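Trustow Breakfast Things: progress report to the Flenarico Fund
Prepared by Mỹ Hầu, project lead
Friday, June 27, 2025

Dear all,

Thank you for your patience with this one, which I had hoped to get to you a little earlier in the month. It has been a busy spring and I have tried to put down the parts you asked about, along with a few you didn't.

You will remember that the grant was for putting together a shared set of ordinary breakfast things — the toaster, the plates, the food that goes on them, the boxes it all lives in — so that the people we work with at Trustow would have the same items to hand every time and could compare one week's work with another's. Before that we were borrowing from whoever had a cupboard nearby, and I cannot tell you how many mornings went on hunting for a plate that matched the last one.

The set is now in use. The large brown table has been marked out in squares with dark blue tape, and I am very pleased with how much easier that has made the laying out. Somebody can say "toaster in the middle, plate on the right" and everyone puts them in the same place. The taping took most of an afternoon and a good deal of crawling about on knees (mine included!), but it was worth it.

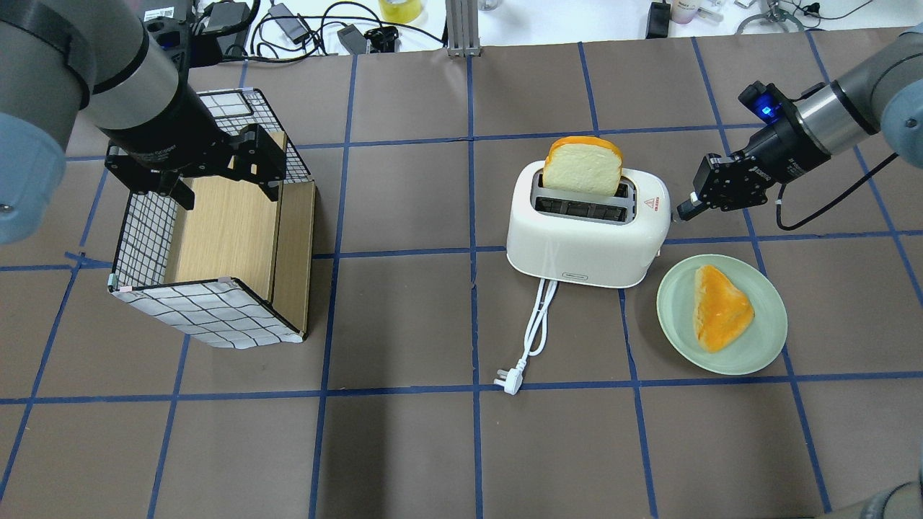 We settled on a plain white two-slot toaster after a long discussion about four-slot ones, which take up more room than you would think. The plug stays out of the wall while people are practising placing the slices, and we ask them to leave the lead lying on the table where it can be seen. The pale green plates were Đàm's suggestion, and a good one. White bread on a white plate was hard to make out from the other side of the room, and the green has put an end to the squinting.

The fold-up storage box with the checked fabric sides has been the surprise favourite. I had put it down as somewhere to keep the small pieces between sessions, but people have taken to using it as part of the exercise itself, clearing the table into it at the end. I would like to buy more of them in the next round if you are agreeable. The fabric does crease along the bottom, and I have asked Pliluvard whether they stock anything stiffer.

Now to the money. Of the £1,805 awarded we have spent £1,282, most of it on the table covering, the shelving and the kitchen things. I have set aside £400 of what remains for replacements up to October, and the rest is unallocated. Receipts are in the shared folder under the month they were paid, apart from 3 that I am still chasing from the supplier.
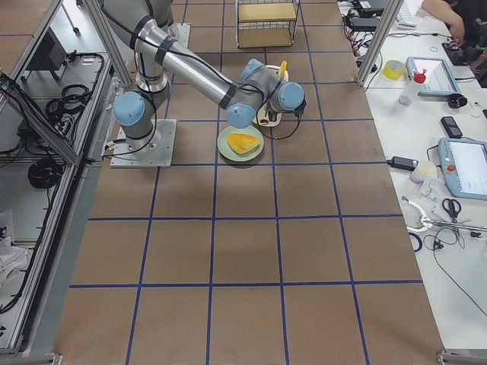 Photo: Trustow / Breakfast Things project

The second layout puts a single plate with one wedge of something yellow-orange on it out on the grid, with the white holder in the row behind. It is a simple arrangement and I was a little worried it would be thought dull, but it has been asked for again and again. Having so little out means it can be set up quickly, and newcomers like to begin with it before they go on to the toaster. The little wire shelf unit at the far end of the table is there for good now. We tried it at the side first and kept catching our sleeves on it.

Two things have not gone to plan. The tape lifts at the corners where people lean, so we shall need a better sort or a weekly going-over with a cloth and a fresh roll. And the written setting-out cards, which I promised you by now, are only half done. Đàm has drafted the ones for the toaster layout and I still owe the ones for the plate. I hope to have the full pack with you before the October meeting.

If any of you would like to come and see the table laid, please do write to me and I will find a morning that suits. The kettle is in the next room and the biscuits are real.

With warm thanks,
Mỹ Hầu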